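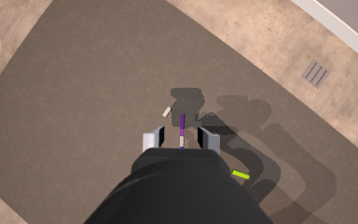

Sudholm sets budget for second gripper cell, keeps simulation stage

Sudholm will buy one additional robot arm for its small-parts line in Londitholm and will hold back the rest of its automation budget until simulated trials are complete, the company told suppliers on Wednesday. The order covers a single arm, a two-finger parallel gripper, a fixed table and a safety enclosure. Delivery is expected in September.

The line handles short sticks and blocks that arrive in mixed orientations and have to be placed end to end before packing. The work is done by hand on two shifts. An existing cell, installed by the integrator Zawadzka, takes over part of the sorting but does not do the alignment step.

Seija Koskela, who heads production engineering at Sudholm, said the purchase had been reduced from the plan submitted last year, which called for three arms to be bought together. The revised plan puts one arm on the floor and assigns the remaining engineering hours to simulation. Finger width, pad material and approach angle will be tested in software before any custom fingers are machined.

"We bought fingers twice for the first cell," Koskela said. "The first set was too wide to get between parts that were lying close together. That cost went into the maintenance budget and did not show up in the project."

The simulation package is supplied by Jinero under an annual license. It includes the arm model, the gripper model and a set of part geometries that Sudholm can edit. Licenses are priced per workstation at 1115 euros a year. Replacement finger sets are quoted at 829 euros, and spare pads are sold separately. Sudholm has budgeted for five workstation licenses and one spare finger set in the first year.

Chaiwat Duangkaew, the applications engineer assigned to the project by Jinero, said the test program has two parts. The first varies part position and rotation on the table with a fixed gripper. The second keeps the parts fixed and varies the gripper dimensions. The planned total is 726 runs per finger design. A design goes forward to machining only if it passes both parts. Contact between the fingers and neighboring pieces is logged as a failure, even when the target piece is picked up.

Lighting is included in the runs. The cell will use an overhead camera, and shadows from the arm fall across the work surface during the approach. Duangkaew said the light position would be varied so that the part detection settings could be fixed before installation.

Costs outside the purchase order include floor anchoring, a compressed air drop and operator training. Rochelle Doolan, purchasing manager at Sudholm, said these items had been moved into the same budget line as the arm. Training will be booked separately for each shift.

Quotes for the enclosure are still open. Zawadzka has been asked to price the enclosure both as a fixed unit and as a movable one. A decision on a third arm has been deferred to the next budget round and will depend on measured cycle time from the new cell.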